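Socket first, then everything else

The old tower (hostname jiltach, name kept from its previous job) has been stopping under load since April. No beep codes, no message on screen, just a dead stop and fans still turning. I had already swapped the drive and reinstalled, with no change, so the next step was to take the processor out and look at the socket.
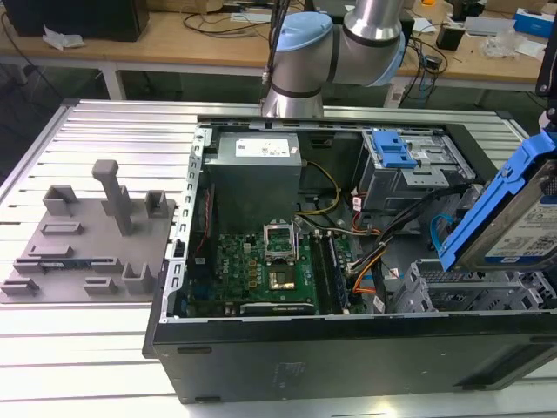
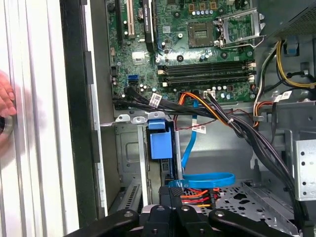

Side panel off, processor out, socket bracket raised.

Order of work, for anyone with a similar case. Shut down, switch off at the wall, pull the mains lead, then hold the power button in for a few seconds. Lay the case flat if you have the bench space. Working on a socket in an upright case is possible but you end up dropping the processor in at an angle, and the contacts in this type of socket do not forgive that. Side panel off, then touch bare metal on the chassis before going near the board. I don't bother with a wrist strap in a room without carpet. Afonso Azevedo does and will tell you so at length.

The cooler on this machine had been on for years and the paste had set hard. If a cooler will not lift, do not pull. Run the machine for ten minutes beforehand so the paste is warm, undo the screws in a diagonal order a couple of turns at a time, and twist the cooler slightly left and right until it gives. Mine gave on the third attempt. The old paste was grey and crumbly and had shrunk away from one corner of the processor lid, so there was a patch with no real contact at all. That on its own would explain a fair amount.

The lever on the socket is under more spring pressure than people expect. Press down, move it outward past the hook, let it up slowly, and the bracket follows. The processor then lifts straight out by its edges. From this point until something is put back in the socket, keep sleeves, brushes, cloths and loose cables away from the contacts. I have seen one socket ruined by a sleeve and it was mine.

Inspection was done with a torch held low to one side. Bent contacts show up as a break in the pattern of reflections, which is much easier to spot than a bent contact as such. Tilt the light, look, move the light round a quarter turn, look again. I found none. There was a speck of paste near one corner, on the plastic and clear of the contacts, and I left it alone. Anything that would need wiping inside the socket is better left unless it is definitely touching something.

The cabling is worth a note. The loom in this case is thick and takes up the space under the board, and the light blue SATA cable is a good deal longer than it needs to be, so it loops about wherever it likes. A few of the cables carry white barcode labels, wrapped round or hanging off, and I have left those on. They are useful as landmarks when you come to put things back. The data cable I rerouted afterwards along the bottom edge with a reusable tie. The drive does not care, but the next person to reach in will.

The power supply stayed where it was. I had intended to swap it and had a spare from the Paewai machine on the shelf, but two changes at once means you learn nothing from either. If the fault comes back, the supply is next.

Cleaning: isopropyl alcohol on a lint-free cloth for the processor lid and the cooler base, three passes each, until the cloth stopped picking up grey. Hardened paste comes off faster if you lay a damp cloth on it for a minute first. Avoid kitchen roll, it sheds. For dust I used a soft brush and a vacuum nozzle held well back, with a finger stopping the case fan from spinning. Fins on the cooler were about a third blocked on the intake side.

New paste was Zalus, the small tube, from the counter at Barnau. I have no strong view on paste. It was in stock. A blob the size of a small pea in the middle, cooler straight down, screws in a diagonal order again, and no lifting it to check the spread. If you lift it, clean both faces and start over.

Memory came out and went back in too. Edge contacts wiped with the same cloth, left to dry, pushed home until both latches closed. Total is 16 GB, as before. Lindsay Whitcombe suggested going to the maximum while it was open, and I may, but see above regarding two changes at once.

Before closing up I checked the following: socket lever hooked down, cooler fan lead on its header, both power connectors fully seated, data cable at both ends, nothing touching the fan. It is quicker to check these with the panel off than to find out with it on. I also started the machine once with the side open, watched the cooler fan come up to speed, then shut down and fitted the panel.

Results. First boot sat on a black screen long enough to be unpleasant, then came up normally. I assume it was retraining the memory. The clock had reset, so the coin cell went on the list and was replaced the same evening. Idle temperature is lower than it was, and the fan no longer ramps up when a browser opens, which had been the most irritating symptom after the actual crashes.

For the load test I used the same job that had been killing it, a batch conversion of 2000 scanned pages. Previously it had never got past page 622. This time it finished. I ran it again overnight with the window shut and the room warm, and it finished again. Two clean runs prove less than I would like, and a fault that has been intermittent since spring could easily hide for a week, so the log stays on.

Open items:

Buy a shorter SATA cable.

Dust filter for the front intake, or at least a piece of mesh.

Return the torch to Afonso.

Write down which screws go where. The cooler screws are captive but the drive bay ones are not, and there was one left on the bench at the end that I have not placed. It has a coarse thread and a flat head. It may be from another machine.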